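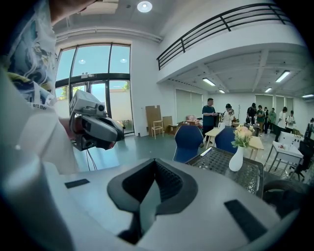
We have a room! After a whole spring and summer of squeezing into the back of the Trevmont library, the Paltgate making and mending group has the ground floor of the Bettencourt hall through the end of March, and I can't tell you how happy I am about it. The first thing everyone does on walking in is look up. It's so high and so bright, with white walls, tall black-framed glass at the side and that long black balcony railing running along the mezzanine (Henryk Duda already wants to hang quilts from it, and we're checking with the hall office). There's greenery outside the glass, too, which is a real treat after the library's view of the parking lot. The floor is a polished gray-green and takes a broom beautifully.

Krystyna Dudek has drawn up a plan for the space. Sewing goes nearest the daylight, and cutting and gluing go under the mezzanine, where the ceiling lights are. Cardboard is stored upright against the wall – please don't lay it flat, it gets walked on. We'd love a few more chairs, especially small, light ones that are easy to carry. If you have any to spare, call Barbara Górecki before you bring them over, as she's keeping the list.

Our first open afternoon is 2019-11-16, from one until five. Felicja Borkowska will be cutting stencils and printing T-shirts, so bring a plain one, washed and ironed. She has 115 blanks left over from the summer fair if you'd like to buy one at cost, mostly medium and large. Bold shapes and three or four colors work best, and lettering is fine as long as it's thick enough to cut. I'm going to try a heron. Wish me luck!
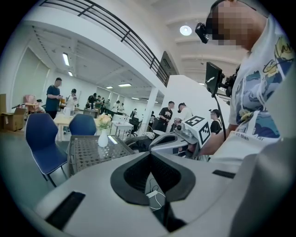

White T-shirt with blue, teal and yellow, under the mezzanine railing at the Bettencourt hall.

Membership stands at 140, up from 100 in March, so we're adding a second evening as soon as we can find people to open and lock up. Witold Pawłowska has the key sheet. Tea is provided but mugs are not, and the side door sticks a little in cold weather – give it a good push.

We use cookies to remember your settings on this site. Accept | Manage preferences

Get the Paltgate newsletter in your inbox. Enter your email address to sign up.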